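# Let the small tasting rooms stay small

I spent most of Saturday afternoon at Osa, the cider place out past the grain elevator, and I came home wanting to argue with somebody.

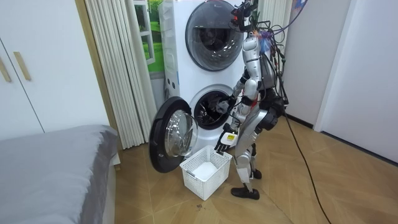

My argument is with the idea that a tasting room has to grow or it's failing. Osa has 30 seats. It pours six ciders, all pressed a short walk from the bar, and when the seats are full you wait on the grass with a glass of water until a table opens up. I waited 40 minutes and I'd do it again tomorrow! The person pouring had helped prune the trees. She told us which rows had been hit by the late frost and then poured us the cider that came from them – tart, a little wild, gone in three swallows.

Compare that with Tromar, which I used to love. Two summers ago it was a barn with a plank bar and a dog. In June they opened the new hall, with seating for 200, a stage, a gift shop and a menu longer than most novels I've finished. The wine is the same wine. I checked, happily, over two glasses of the dry white. But the pours come fast, the music is loud, and when I asked which slope the grapes grew on, the young man behind the counter had to go and look for somebody who knew, and there were nine people in line behind me, so I told him never mind.

I don't blame Tromar for wanting to pay its bills. A vineyard is an expensive thing to keep alive, and a hall full of wedding guests covers a lot of bad weather. I do think the rest of us (visitors, and the people who write up visitor guides, me included) keep pushing places in that direction. We give the bigger place the bigger write-up. We knock a star off for a wait. We ask for burgers at a winery and then complain that it feels like a burger joint.

Jivside has found a way around this that I'd love to see copied all over the county. You book a one-hour slot, you pay for the flight up front, and the money comes off any bottle you take home. They close at five. There's bread and a hard local cheese, and if you want dinner they'll point you to town, where the restaurants are very glad to have you. Everybody on the road gets a piece of the day!

And then there's Negussie, my favorite of the bunch, which pours honey wine on a screened porch three days a week and has no sign you can read from a moving car. Slow down after the creek. Ask for the one aged with orange peel, and ask how it's made, too, because you'll get a real answer with hand gestures.

So if you're driving the loop before the leaves turn, pick two stops and leave the other ones for next time. Sit down. Ask the nosy questions. Buy a bottle from whoever answered them best, and bring cash for Negussie – the card reader only works at one end of the porch.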